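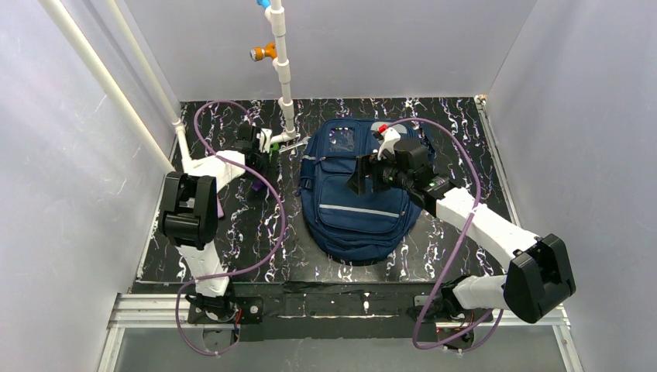 **Which appointments are covered by the Perwood recall table?**

Routine dental examinations and hygiene visits at the Perwood and Camia surgeries. Emergency and orthodontic visits are held separately by Fagundes.

## Contents

`recalls.csv` holds 887 rows, one per patient recalled since May. Each row gives the surgery, the recall interval in months and whether the patient attended. Patients under 3 years of age are excluded.

## Limitations

- Intervals at Camia were entered by hand and contain gaps.
- Missed visits and late cancellations share one code.

## Contact

Corrections should be sent to Tarcísio Lacerda, Records Office, Cludport. Last revised 21 December 2019.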